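Ordering wool by mail, part two

So back in July I promised to tell you how my big mail-order yarn experiment went, and well, I have a closet full of it now! I ordered from Ullero first (the heathered gray, 400 yards to the skein) and it's lovely stuff, soft and bouncy and very forgiving if you rip it out as often as I do. The Tusenia blue is thinner than I expected, so I held it double for the yoke of my cardigan and I like it better that way.

My one gripe is postage. I paid $59 for three small orders that could have gone in one, all my own fault for shopping late at night. If you knit, find a friend and split a big order. And please check the dye lot numbers the day your yarn shows up! I waited, and now one sleeve is a shade greener than the other.

Parcels, parcels, parcels:

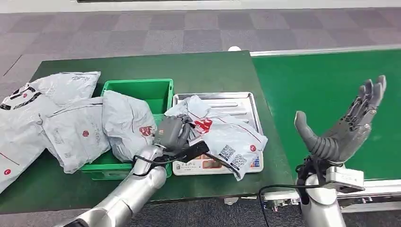
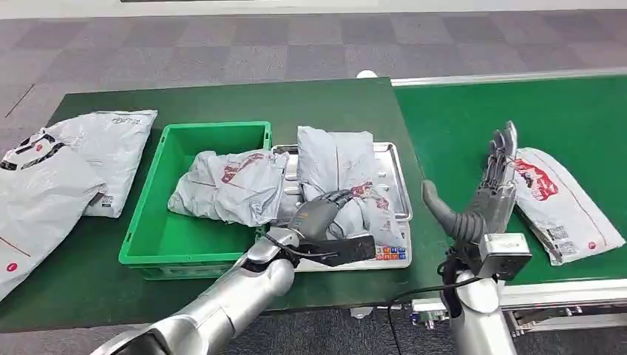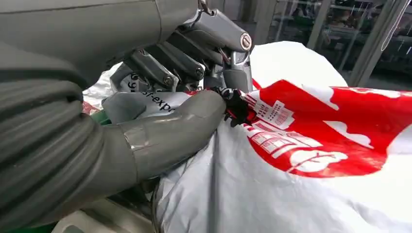
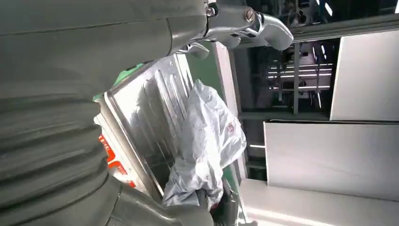
Noboru Hoshino wrote back after part one to say that two mismatched lots will blend if you switch skeins every other row, and that he'd start doing it well before the first one runs out. I'm trying it on the second sleeve this week.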